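Pomier bathroom notes: README

I keep this folder for the small bathroom at Pomier, mainly so I stop asking myself the same questions every February. It's a mix of cleaning notes, bits to buy and a few photos of the toilet and the brush. Help yourself to any of it!

What's in here
notes.txt is my running list of jobs, toilet first
shopping.txt has refills and spares (brush heads come from Goossens in packs of 3)
photos has the pictures, 2 of them shown below

How I do the toilet
Lid up, then cleaner under the rim, all the way round. I leave it for 5 minutes and go and do the basin. Then it's the brush, starting under the rim and working down to the drain, and a flush with the brush still in the bowl so it gets a rinse as well.
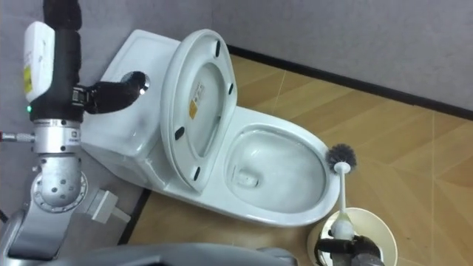
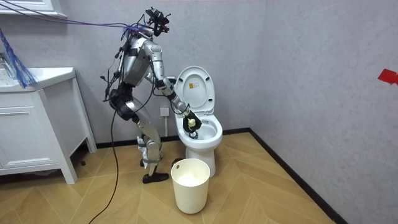
The outside gets a cloth of its own, and I do mean its own (mine go in a separate wash at 80). Tank first, then the lid, then the base, where the dust always gathers. I go easy on the chrome button because the gritty Durkari paste dulled the one in our last place, and I still haven't forgiven it.

Still to write up: the floor, the bin and the limescale business. The Hutirano descaler is on the list to try.

Last edited January 31, 2018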